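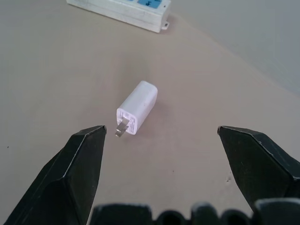
The Patience of Greltamine

By the time the kettle had boiled for the second time that evening, Urmas Toom had decided that the planner was sulking. He knew perfectly well that planners didn't sulk, having written a good deal of this one himself over a long wet winter in Momwood, but he had been married twice and brought up a daughter, and he felt he knew the signs.

"It has a path," he told Baptiste Deschamps, who was eating soup out of a mug at the other desk. "It's got a lovely path, I can see it drawn on the screen in green. It just won't take it."

Baptiste came over, bringing the soup. Perception was his side of things, and he had the slightly wary look of a man who expects to be blamed for whatever is wrong with the weather.

"What does it think the charger is doing?" he asked.

"Lying down, facing left."

"And then?"

Urmas scrolled. A moment later in the log the charger was lying down and facing right, and after that it went back again, and Greltamine, being a polite sort of program, had waited each time for the matter to be settled.

"Oh dear," said Baptiste, and put down his mug. "That may be mine."

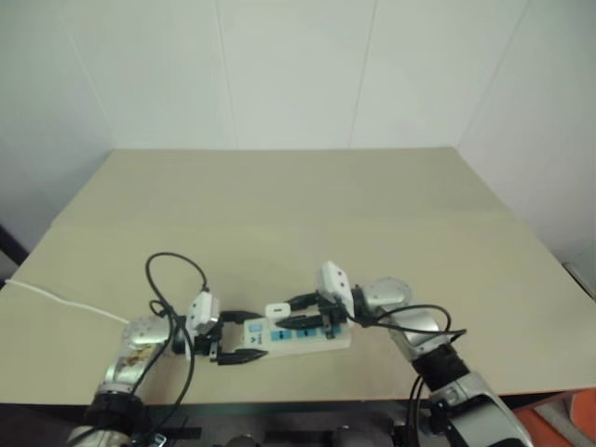

Two Opinions

They had given the job to both arms, because a power strip will slide about if you push at it with only one. The left was to hold and the right was to bring the plug, and between the two sat a little piece of code called Flurkance, which old Buthelezi had written before he retired to grow pears, and which neither of them had ever quite dared to tidy. It kept the arms' clocks together. There was a comment at the top of the file that said "be kind to this", and they had been.

"Your pose arrives 345 milliseconds late," said Urmas, after a long quiet stretch of reading. "Not always. Only when the wrist view and the head view disagree, and then you stop and think about it."

"I'd think about it too," said Baptiste. "From up there it's a small white lump. From the wrist it has prongs."

"So which do you believe?"

"I take the average," said Baptiste, and then he heard himself say it, and the pair of them laughed until Urmas had to take off his glasses — you can't average left and right, any child could tell you that, and they had been doing it since December. 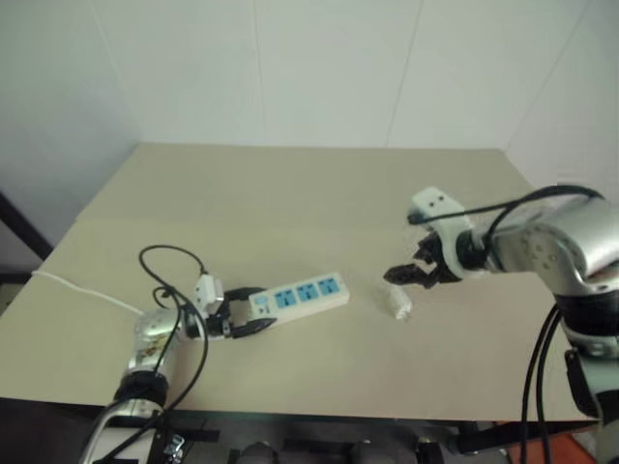

The Third Way Round

It was past nine when they had it written. The head view would find the thing and the wrist view would say which way it pointed, and if the two fell out, Greltamine would ask for another look before anybody's arm moved. Urmas put in a limit of 3 looks, and Baptiste, who was softer about these matters, argued for more and lost.

They replayed the old logs first, all 690 of them, and Baptiste rinsed the mugs while the numbers went by. The charger faced one way in every log and stayed facing it. Then Urmas typed the command for the arms, and found he didn't want to press the key.

"You do it," he said.

"It's your planner."

"It's your charger."

So Baptiste leaned across and pressed it, and Urmas watched the green line on the screen instead of the table, as he had always watched the scoreboard instead of his daughter's races, until he felt a hand on his shoulder and looked up. 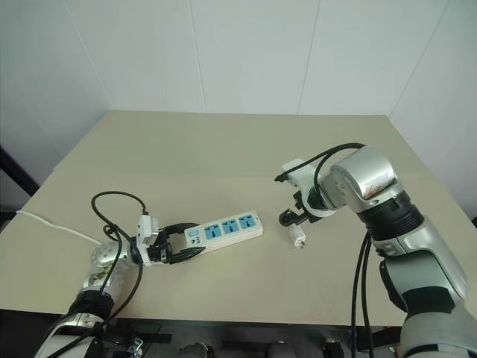 Left arm on the strip, right arm over the plug.

"It's asking for another look," said Baptiste.

"Let it," said Urmas. He pulled up the other chair, and they sat down to wait.

38 shares · 3 comments

More short fiction
The Calibration Board
A Letter to the Night Build
Buthelezi's Pears
Dead Reckoning for Beginners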